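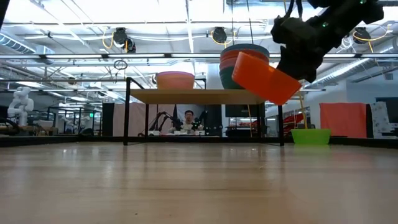
Drultel Nesting Bowls and Raised Shelf
Sold by Grotora

Drultel bowls are single-color plastic bowls made to stack inside one another. The range is used for dry goods, table service, and sorting of small items. Bowls are sold singly or in mixed-color sets. The Dobos raised shelf is a separate item and stands on any level tabletop.

Bowl specifications
Outside diameter: 172 mm
Stacking: nests with all bowls of the same diameter
Colors: coral red, orange, yellow, bright green, teal, magenta-purple, salmon pink
Cleaning: hand wash or top rack

Colors are molded through. Shade can vary between production runs, so order all bowls for one set together.

Shelf specifications
Top: wood, narrow plank
Legs: black metal, slim section
Clearance under top: 196 mm
Assembly: 2 hex keys, included

Stack bowls near one end of the shelf to leave the rest of the plank clear. Bowls in current use can stay on the tabletop below, within reach. Do not slide a full stack along the shelf; lift it from the bottom bowl. 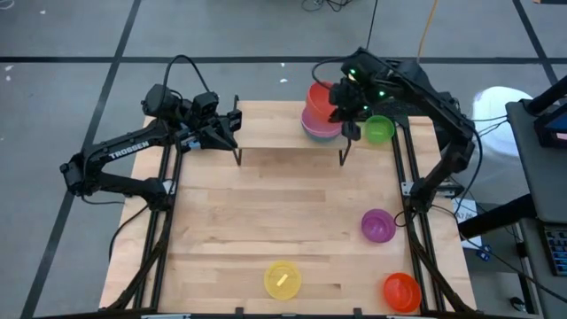 Ordering
Mixed sets ship in cartons of 16. Single bowls ship from the Dondcombe warehouse. The shelf ships flat in its own carton. For replacement legs or color matching, write to Bronisława Ostrowski, parts desk, and quote the code molded into the base of the bowl.

Page revised 28th August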